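Search this site
Enter keyword

3.2 Coil resistance drift in refillable pods

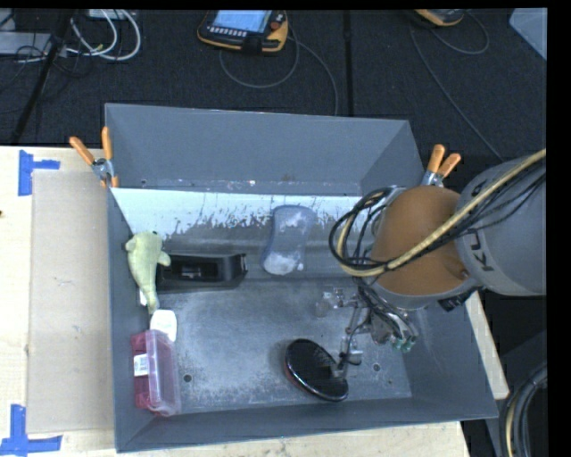
Figure 2. Open gray metal bin on a table, with a pale yellow-green plush toy along its left wall.

Daiane Siqueira
Published 15 May 2024 | 2 comments | 101 shares

We use cookies to improve your visit. Accept | Manage settings

Resistance was measured on 27 refillable pods from two suppliers, Skudar and Nowicki. All pods had mesh coils. Each was filled, left to stand for ten minutes, and fitted to the same Drilbridge test battery. The meter was zeroed before every reading.

Pods were puffed by a pump with a fixed draw of three seconds and a rest of thirty seconds. Readings were taken at the start, at the first refill, and at each refill after that. A pod was retired when its reading moved more than a tenth of an ohm from the starting value or when liquid leaked into the battery contacts. Across the whole set the pump logged some 2069 puffs.

The Skudar pods drifted upward slowly and fairly evenly. The Nowicki pods held steady until late in their life and then rose within a few puffs. Sweetened liquids shortened the life of both types. Leaks were more common in the Nowicki pods, mostly at the fill plug, and cleaning the contacts brought the reading back to normal in most of these cases.

Kamer (the earlier bench study) reported a drop in resistance during the first puffs. We did not see this. Their coils were wire wound and were tested dry, so the two results are hard to compare. A second run with wire coils is planned for July, using the same pump and battery.

Subscribe to our newsletter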